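Geum-ok Seol runs the small-arm bench at Clonberg, and she remembers the November fault well. "The gripper servo stalled closed and kept drawing current," she says. "By the time I pulled the plug, the case was too hot to touch."
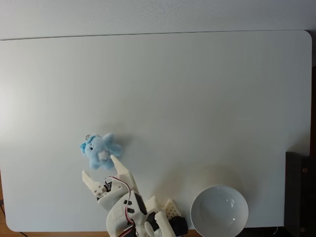 The limit had been set at 800 in the config after a firmware update — nobody had checked it. Seol now caps it at 104 and cuts power after 12 seconds of stall. "It drops things more often," she says. "I can live with that." The burned servo is still in her drawer.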